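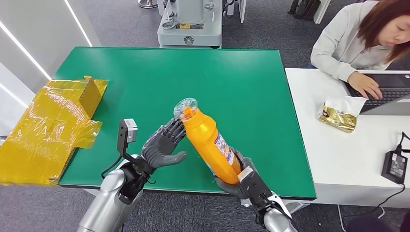
A robot's right hand holds an orange plastic bottle over a green table top, with the left hand open beside it.

Grarketti gives $300,000 to Betden flood fund

Posted 2019-04-12

Okay, I have some good news for once, and I've been itching to post it since the announcement came through: Grarketti is putting $300,000 into the Betden flood fund. The company says the full amount has already been sent over, so we aren't talking about a pledge that trickles in over the next several years (I asked, because I've been burned by that word "pledge" before).

If you live here you don't need me to go back over February, but for readers who have found this site from somewhere else, the Ogola came over its banks after the ice went out and a lot of rain came in right behind it. The low streets on the east side got the worst of it. Rillen, just downriver, had water in the school gym and in most of the basements along the main road. Nobody was killed, thank goodness, but plenty of people are still sleeping in a relative's spare room or living upstairs with no working furnace, and the piles at the curb on the river end of town only really disappeared last month.

The fund has registered 209 households so far, counting both towns. Of those, 83 are still waiting for their first check. That's the number that has been bothering me, and from the mail I get I know it's been bothering a lot of you too. According to the statement sent out with the announcement, the Grarketti money goes to those households first, and nobody who has already been paid will be asked to give anything back or to reapply. What's left after that gets opened up for bigger repairs like furnaces, water heaters, wiring and so on.

Payments will go out in two rounds. The first is for people whose paperwork is already complete, and the fund office says those checks should be in the mail before the end of the month. The second is for everybody who is missing something, and from what I was told at the counter when I stopped in, what's usually missing is proof of address. A utility bill works. A lease works. A letter from your landlord works too, as long as it's signed. If your papers went down the river with everything else, go in and tell them so, they have a form for that and it's a short one.

Now, I'll admit I was a little grumpy when I first heard a company announcement was coming. I've sat through enough of those big cardboard check ceremonies to know the drill! But there wasn't one this time. The announcement was a page and a half, it had the amount in the first line, and it spelled out where the money was going. It also said that employees at the Rillen plant had been collecting on their own before the company stepped in, and that what they raised is being handed over separately. I don't have a total for that part yet. I've asked and I'll add it when I get it.

I did push on one other thing, which was whether any of the gift comes with strings. The fund office says no, other than the rule that it has to be spent on homes in Betden and Rillen and can't be used for running the office. Small businesses aren't covered, and I know that's going to sting for the folks on the river end who lost their stock and their coolers. A couple of shop owners I've talked with had been hoping this would be the thing that helped them. The county has a loan program for businesses, but a loan is a loan, and I've heard from people who don't want to take on another one right now. I can't blame them.

Renters are covered, by the way. I keep getting that question and I'm not sure how the rumor started that they weren't. If you rented a place that flooded and lost furniture, clothes, a bed, whatever, you can apply for those things even if your landlord is applying for the building. The two applications are handled on their own and one doesn't knock out the other. Same goes if you've moved somewhere else in the meantime, even if you've left town. What matters is where you were living when the water came up.

Mobile homes are covered as well, including the ones on rented lots out by the Ogola bridge. That wasn't clear on the original form, which had boxes for "owner" and "renter" and nothing for a person who owns the home and rents the ground underneath it. The office has a new version now. If you filled out the old one you're fine, just give them a call so they can make a note on it.

As for insurance, people who got a payout can still apply for whatever it didn't pay for, and you'll need to bring the letter that shows what was covered. Most of the people I've talked with had no flood coverage at all (we didn't either, and we were just plain lucky with our street). Bring the denial letter if you have one, but you won't be turned away for not having it.

I also asked about the donated goods, because the old feed store in Betden has been packed to the rafters since February and I'd heard it was closing. It is staying open for now, mornings only. They have more than enough clothes, so please, no more clothes! What they could use is cleaning supplies, fans, dehumidifiers, box springs and mattresses that are new or close to it, and kitchen things like pots and can openers. If you have something big, call ahead so someone can be there to help you unload it. They'd also love to hear from anyone with a trailer and a free morning, since a good number of the families on the list don't have a truck to haul a mattress home.

The fund is still taking donations from the rest of us, too, and the Grarketti gift doesn't change that. The bigger repairs are going to eat up money quickly. One furnace replacement can swallow what a bake sale brings in, and I say that as someone who has baked for a few of them this spring. Checks can be dropped off at the fund office or at the library desk in Rillen, and the library will give you a receipt if you ask.

The fund office is in the old bank building in Betden, side door, and it's open on weekdays and most evenings until supper time. Parking in back is still blocked off where the pavement washed out, so use the street. There will be a public meeting at the Rillen library once the first checks have gone out, where people can ask about the second round, and I'll post the time as soon as it's set. If you've been waiting on a check and it still hasn't shown up by then, drop me a line through the contact page and tell me when you applied.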